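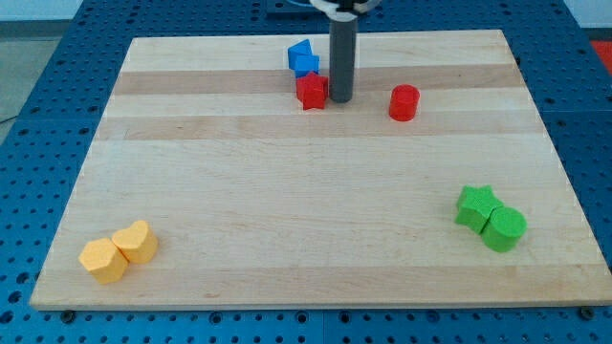 목재이학 강의노트 5주차
수분과 치수 변화

5.1 함수율의 정의
함수율(MC)은 전건질량에 대한 수분질량의 백분율로 정의한다.
MC = (m - m0) / m0 × 100
m은 측정 시 질량, m0는 전건질량이다. 전건질량은 103±2 ℃ 건조기에서 항량에 도달한 뒤 측정한다. 분모가 전건질량이므로 생재의 함수율은 100 %를 넘을 수 있다. 습량 기준 함수율과 혼용하지 말 것. 펄프와 연료용 칩 분야에서는 습량 기준을 쓰는 경우가 많다.

계산 예: 시편 Bellis-2의 측정 질량이 93 g, 전건질량이 75 g이면 MC = 18/75 × 100 = 24 %이다.

5.2 자유수와 결합수
자유수는 세포내강에 액상으로 존재하며, 결합수는 세포벽의 비결정 영역에서 수산기와 수소결합을 이룬다. 자유수가 모두 빠지고 세포벽만 포화된 상태를 섬유포화점(FSP)이라 한다. 수종에 따라 차이가 있으나 본 강의에서는 계산상 30 %를 사용한다. 섬유포화점 이상에서는 함수율이 변해도 치수와 강도가 거의 변하지 않는다. 생재 건조 초기에 나타나는 찌그러짐(collapse)은 자유수의 모세관 장력에 의한 것으로, 정상 수축과 구분한다.

5.3 평형함수율
일정한 온도와 상대습도에 장기간 둔 목재는 평형함수율(EMC)에 수렴한다. 같은 상대습도에서도 탈습 과정의 값이 흡습 과정의 값보다 높다(이력현상). 온도가 오르면 같은 상대습도에서의 평형함수율은 낮아진다. 등온흡습곡선은 S자형이며, 유도는 Hou의 보충자료 2절을 참고한다.

5.4 수축 이방성
수축률은 접선방향이 가장 크고, 방사방향, 섬유방향 순으로 작아진다. 접선방향과 방사방향의 비는 대체로 2 안팎이다. 섬유방향 수축은 정상재에서 무시할 수 있으나, 이상재와 미성숙재에서는 그렇지 않다. 판목판은 건조 시 수피 쪽으로 오목하게 휜다(너비굽음). 정목판은 너비 방향의 변화가 작다.

섬유포화점 이하에서 함수율과 수축량의 관계를 선형으로 가정하면 다음과 같다.
ΔL = L × S × ΔMC / FSP
L은 생재 치수, S는 생재에서 전건까지의 전수축률이다.

계산 예: 생재 너비 200 mm, S = 8 %인 판목판을 함수율 32 %에서 12 %까지 건조한다. 32 %에서 30 %까지는 수축하지 않으므로 ΔMC는 18이다. ΔL = 200 × 0.08 × 18/30 = 9.6 mm.
매년 ΔMC에 20을 대입한 답안이 나온다. 초기 함수율이 섬유포화점보다 높은지 먼저 확인할 것.

5.5 집성재에서의 고려사항
접착 시 인접 부재의 함수율 차가 크면 접착층에 응력이 남는다. 연륜 방향이 다른 부재를 붙인 경우에도 두께 방향 변화량이 달라 표면에 단차가 생길 수 있다. 폭이 넓은 판을 틀에 고정할 때에는 너비 방향의 움직임을 허용하는 장공이나 홈을 둔다.

과제
1. Trevoseck 시험림 시편 자료로 접선 및 방사방향 전수축률을 구하고, 두 값의 비를 보고하시오.
2. 5.4의 판목판을 함수율 8 %까지 건조할 때의 너비를 구하시오.
3. 이력현상이 실내용 부재의 치수 설계에 미치는 영향을 반 쪽 이내로 서술하시오.

제출: 5월 실습 시간 전까지, 담당 Aicha Tawfik. 유효숫자를 맞추지 않은 답은 감점한다.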